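Home | Kitchen | Garage | Gadgets | Ask Me

Keeping Scam Texts Off the Family Phones (and the Old Desktop Too)
Posted in February by the Workavik household desk

So my phone buzzed at 6:40 in the morning with a text telling me I owed 39 dollars in unpaid tolls. I don't drive on toll roads! There isn't one anywhere near us. But I was half asleep with a coffee in one hand, and my thumb was already heading for the link before my brain caught up. That was the morning I sat down and made some house rules about messages, and I've been fiddling with them ever since, so I figured I'd put them all on one page.

Start with the kitchen. I know, it's a funny place for it, but our fridge is where everybody looks. I taped up an index card with the real phone numbers for our bank, the electric company, the pharmacy and the cell carrier, copied off paper bills and the backs of cards. When a text says there's a problem with an account, we call the number on the fridge. We never use the one in the message. My card has gotten a bit of spaghetti sauce on it, so do yourself a favor and cover yours in packing tape.

Next, turn on the filter for unknown senders. Most phones have one somewhere in the message settings (mine was two menus deeper than I expected). It drops strangers' texts into a separate list and they don't buzz at you. I peek at that list once a day, usually while the pasta water is heating up, and then I clear it out. When I finally scrolled through my old messages to clean up, I had 993 of them sitting there. Coupons, fake package notices, somebody who wanted to buy my house. It took me a whole evening of TV to get rid of them and I have no regrets.

The desktop counts too, because our texts and email pop up on there as well, and a bad link is a bad link wherever you click it.

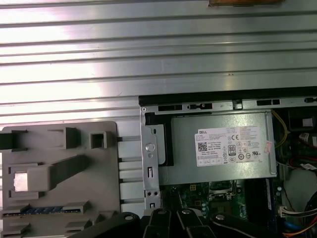

Ribbed metal and gray plastic on the inside of a desktop computer.

On the computer I made everybody their own login, and none of the everyday ones can install programs. If something wants to install itself, it asks for the password, and that pause is usually enough for a person to say hang on, what is this? I also shut off browser notifications, every last one. A lot of those scary "your computer is infected" boxes are only a website you once clicked Allow on. Go into the browser settings, find notifications, and remove anything you don't recognize. I found 13 sites on mine and couldn't tell you what half of them were.

While you're in there, let the updates run. I used to hit "remind me later" until the poor thing gave up asking. Now I start them when I'm loading the dishwasher and both machines can grumble along together.

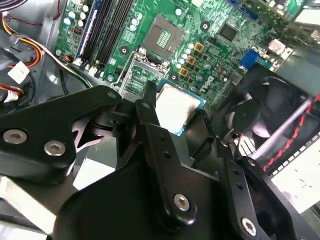

Pick a family password (a spoken one)

You've probably heard about the calls and texts that go "Hi Mom, I lost my phone, this is my new number." I got one, and it was pretty convincing except that it spelled better than my kids do. So now we have a silly word. If anybody asks for money or a code from a number we don't know, they have to say the word. Don't use a pet's name or your street, and don't write it on the fridge card where the plumber can read it. Practice it at dinner a couple of times. We forgot ours the first week and had to choose a new one.

And the codes! Those six-digit login codes are for you to type in and nobody else. If a person calls and asks you to read one out loud, hang up, even if they're sweet as pie. I keep a sticky note by the phone charger that says CODES STAY HERE, and it's ugly, but it works on me.

If you already clicked

Okay, don't panic. Close the page. If you typed in a password, change it from a different device, and change it anywhere else you used the same one (I know you did, I did too). If you gave a card number, call the bank from the number on the fridge. Take a screenshot of the text before you delete it, in case the bank wants to see it.
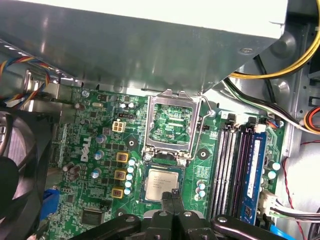
Processor and open socket on a green Dell motherboard.

One more little thing. I keep a cheap spiral notebook in the junk drawer for this stuff: what came in, what it claimed to be, what we did. It sounds fussy, but the same toll text came back 2 weeks later with a different amount, and I could flip back and wave it at everyone. If you get one that's new to you, send it my way and I'll add it to the next page. Next month I'm back to getting candle wax out of tablecloths.

Contact Workavik | Copyright Workavik, all rights reserved | Back to top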